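4.2 Viewpoint, shadows and the case of the missing gripper

The controller comparison in Section 4.1 assumes that each policy gets a fair look at what it is doing. This section is about how often that assumption held. We ran both controllers, Twal and Skarnus, on the simulated two-armed kitchen in the Prolleo suite, with the arms, fingers and control rate left alone and only the cameras changed. A policy could be given the overhead view, a close view near the fingers, or both together. All training was done on the Flestovside cluster, whose queue deserves a paper of its own.

We had expected the overhead view to be the dull, dependable option. It takes in a good stretch of worktop and the larger appliances, and it doesn't lurch about when a wrist turns. Its weakness is that an arm can be hard at work just outside it. Figure 3 collects two views that we kept coming back to while reading the logs, the first of them from overhead.
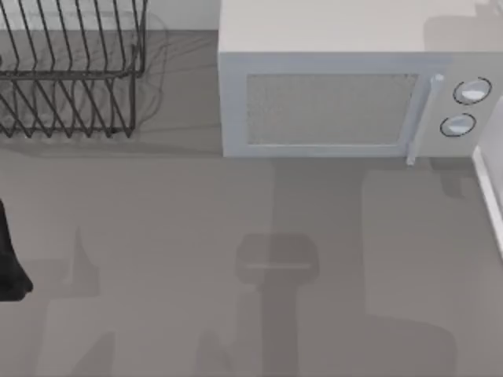 Figure 3a. Overhead view. One arm shows at the left margin; the other is present only as a shadow on the worktop.

A person looking at Figure 3a works out fairly quickly that there is a second arm, and even where it must be. The shadow has a gripper's head and a long shaft, and it lies in the open part of the counter in front of the microwave. We had hoped the policies would ignore it. Skarnus did no such thing. When we masked the shadows in the overhead input and left everything else as it was, its success rate on the reaching tasks fell further than it did when we masked the visible part of the arm. It had learnt to steer by shadow, much as one parks a car by watching the shop window opposite.

This is a perfectly good strategy for as long as the lamp stays put. Moving the simulated light to the other side of the room was enough to send Skarnus confidently to the wrong bit of counter, where it closed its fingers on nothing and reported a grasp. Twal, which also receives joint angles, was less bothered. It slowed down, and on several runs it hovered for so long that the episode timed out, but it seldom committed to a bad reach. Whether dithering counts as robustness is a question we leave to the reader and, in December, left at some length to our reviewers.

The close view has the opposite trouble. It is near enough to the work to be useful for the last part of a grasp, and near enough that most of the kitchen is gone. A single object at the side can take up a good share of the input, and the shadows arrive without whatever cast them.
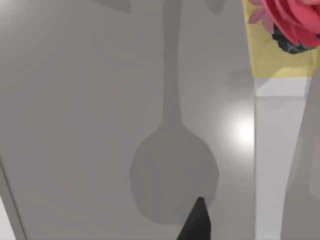 4.3 Combining the two views

Given one view that misses the gripper and another that misses the room, the obvious thing is to use both. We trained each controller again with the two streams joined before the policy network, keeping the total of 2,000 training episodes so that nobody could accuse us of buying the result with data. A further 295 episodes were held back for testing, with the lamp moved in about half of them.

The gain was real but lopsided. Twal improved on nearly every task and hovered less, presumably having found something in the close view worth acting on. Skarnus improved with the lamp in its usual place and hardly at all once it was moved. Inspecting its attention maps, we found that it had taken the second camera mainly as a chance to look at more shadows.

Randomising the light during training helped more than the extra camera did, at no cost beyond our pride in the camera mount, on which we had spent a good part of the project -- and which now appears in Appendix B. With random lighting, the overhead-only version of Skarnus caught up with the two-camera version trained under fixed light. The remaining failures were mostly near the rack, where thin wires and their shadows lie close together and both controllers tended to stop short.

We did not vary the grippers themselves. A paler fingertip might stand out better against its own shadow than the black one used throughout, and we would try that before adding a third camera.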